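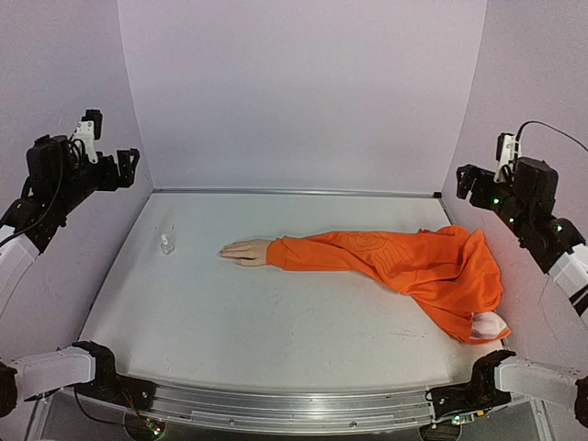
Counting contact trials in a two-arm dressing study

Posted by Hallville_Lab

Our group is preparing a report on two-arm handling of a sleeve on a mannequin arm. The protocol calls for one gripper at the wrist and the other on the forearm. Should a trial in which only one gripper makes contact be excluded, or reported as a failure?

Irkenon
Report it as a failure. In our 1,561 trials, single-contact cases made up to 11 percent of the total — removing them would have raised the success rate considerably. State the rule before collection begins.

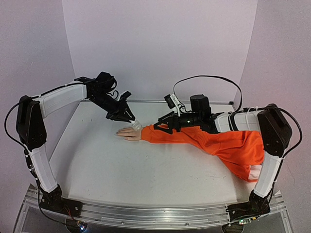 Left gripper at the wrist, right gripper on the forearm of the sleeve.

Brasville Robotics
We concur with the above. Please also report the garment type, as results from one sweatshirt may not carry over to other clothing.

Ikeda44
We excluded ours. The reviewers did not object.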